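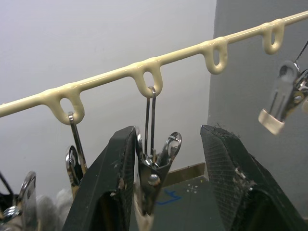 Wrist view at the clip rail. The clips hang from thin wire hangers.

Wanted: people who hang laundry and don't believe what they're told about robots

Lindholm test room, Drollotmont
Paid sessions, posted 14 August 2020

We are looking for people to sit in a room with a two-fingered robot arm, watch it handle small items at a hanging rail, and write down everything it gets wrong. We also need one part-time person to run the room. Both are described further down.

First, what happened, so you can decide whether to keep reading.

In April the arm closed on a clip that was still hooked to the rail. The control software recorded a good grasp. It then pulled away as if the clip were free. The rail bent, the clip came off under load and flew past the operator's chair. The operator was standing at the other end of the bench and was not hurt. The stop button worked when it was pressed, after the clip had already gone.

The first report on this called it an "isolated perception event." We don't accept that wording and you shouldn't either. When we went back through the logs, the same software had marked grasps as good when the fingers held nothing, when they held the wire instead of the clip, and when they held two clips together. None of those had thrown anything, so they had been filed as successes. The success rate that had been going around the company was built on those files. We have stopped using it, and we won't quote you a new one until somebody outside the team has checked how it was made.

Shiny clips are hard for this system. They reflect the light, they swing, and a wrist camera loses sight of part of them as soon as a finger comes near. The vendor's answer was a software update, which we have installed. We were told the update fixes the problem. We have been told that before, about an earlier update, and the April fault came afterward. So we are paying people to look.

What observers do

You sit behind a clear screen and watch the arm try to pick, move and release clips and small pieces of fabric. After every attempt you mark a sheet: held, not held, held wrong, or can't tell. "Can't tell" is a real answer and we want you to use it. You won't see what the software decided until the session is over. Then we put your sheet next to its log and go through the places where you disagree.

A session lasts 5 hours, including a meal break and short rests whenever you ask for one. It is dull work for long stretches. The arm is slow, it will try the same clip over and over, and some sessions will contain no fault at all. We would like you to be as careful at the end as you were at the start, and we know that is a lot to ask of anyone.

We need 24 observers. Each attends two sessions on separate days and is paid $800 after the second one. If you leave after the first session, for any reason or none, you are paid half. If we stop a session early because of a fault, it counts as a full session.

Who we want

You don't need a technical background. We would be glad to hear from people who have worked in laundries, hotels, costume shops, alterations or home care, and from anyone who has spent years pinning things to lines and racks. You will notice a bad grip before we do.

You must be 18 or older, able to see small objects clearly from across a bench (glasses are fine), and able to sit through a session with breaks. You must be willing to disagree with an engineer who is sitting right there.

Please don't apply if you or someone in your household works for Palaniappan, which supplied the arm and the grasp software, or if you have been paid by them for testing. The same goes for current Lindholm staff. We like our staff, but they have heard the sales talk too many times.

Room operator, part time

This is a fixed contract of three months at $3,000 a month. You set up the rail between runs, start and stop the arm, look after the observers and keep the fault book. The last person in the job has moved to another department and will hand over to you for a week.

You should have run machinery of some kind where a mistake could hurt somebody. Woodshop, print shop, packing line and commercial kitchen all count. You need to write plainly. The fault book is on paper, in ink, and entries are not edited later by anyone, managers included.

You have the authority to shut down the arm and keep it shut down. You don't have to show that something was about to go wrong. If that authority is ever questioned in front of you, we want it written in the book.

Safety, as it stands

The clear screen was put in after April. The arm's speed and pulling force have been turned down, and it now has to stop and wait if the load at the wrist rises before a lift. Every observer seat has its own stop button. Nobody goes past the screen while the arm has power.

We can't promise you that no clip will ever come loose again. The screen is there for that, and you will be given safety glasses, which stay on for the whole session. We tested the screen ourselves and the test sheet hangs by the door. Read it before you sit down. If you don't like what it says, you can go home and we will pay your bus fare or mileage.

One known problem is still open. After a long run the arm sometimes opens its fingers later than it was told to. We don't know why. Palaniappan says it is wear in the grip surface. Our own view is that wear doesn't explain the timing in the logs. Observers will be told to mark every late release they see.

What happens to your sheets

They go to Ganen, the outside reviewer, with your name taken off. Ganen gets them at the same time we do, so we have no chance to tidy them. You will receive a copy of the final report whether or not it makes us look good. We don't film observers.

How to apply

Write to the test room at Lindholm, Drollotmont, by letter or through the contact form on this site. Put "observer" or "operator" at the top. Tell us in a few lines what work you have done with your hands, and about one time a machine or a gauge told you something that wasn't true. A resume is optional for observers and required for the operator job.

We answer everyone. If you have questions about the April fault, ask them in your letter and we will send you the pages from the log.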